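Notebook, thermal bench, May 2019

Emissivity again. I had promised myself the Keltham camera would be back in its case by now, and here it is on the tripod with a sandbag hung off it, looking at a painted plate and telling me lies.

The job: find out why the Keltham and the old Ogura disagree about the same plate at the same distance. They agree at room temperature, where nobody cares. With the hot plate up they drift apart, and the Ogura always reads low. The Ogura is older than some of our furniture, so it got the blame first. I now think it was framed.

Setup: aluminum plate, half coated with the Brellus matte black, half left bare with a strip of tape across it. Thermocouple glued into a hole in the back edge. Both cameras on the bench rail, lens hoods on, room lights off, door shut. The door matters more than it should. Every time it opens, the bare half of the plate shows me whoever came in, nicely rendered in false color.

Run 1. Left everything on for 20 minutes before taking a number. Past me usually gives it five and then writes a page of puzzled notes, which I have just reread. Both cameras were still drifting at 12 minutes, and the Keltham was worse. It does its shutter correction, clicks, jumps, settles, and then wanders off again like a dog on a long lead.

Run 2. Plate set to 172 F by the thermocouple. Ogura low, Keltham high, painted half. So the truth sits between them and I can't blame either one outright. Tape strip agrees with the paint on both cameras, which is a relief, as I had a speech ready about the paint.

Run 3. Same again with the cameras swapped on the rail. The error stayed with the position! The left-hand spot reads low no matter which camera is in it. I checked this again after coffee because I didn't believe it, and then once more because I didn't like it.

Suspect list after Run 3: angle to the plate (the left mount is further off axis than it looks), the exhaust hose for the Haltley chiller, which runs right behind that end of the rail, and me. The hose blows on the camera body. I put it there in November and was rather pleased with how tidy it was.

Run 4. Hose moved to the floor. Cardboard baffle between the chiller and the rail, held up with the good tape. Most of the disagreement went away. What's left is small enough to be the angle, and I can live with it for the kind of pictures people ask us for, though not for the kind they ask us to sign.
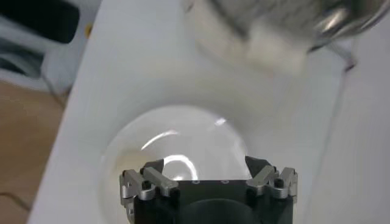
Things to do before anyone quotes these numbers. Square up the left mount with the machinist's square and not by eye. Repeat Run 2 at a lower plate setting and see if the gap shrinks the way it ought to. Turn off auto range on the Keltham; I found it on, and I have no memory of turning it on, so it goes in the book as weather.

Also, the reflected temperature setting was still at 18 C from the last user. The room was warmer than that all day. Crumpled foil is in the drawer under the rail — please use it, measure, and type in a real number. The old numbers in the shared sheet were all taken with the hose in the wrong place, so I've marked those rows yellow and left them in.

Baffle stays up until I find something better than cardboard. Don't recycle it.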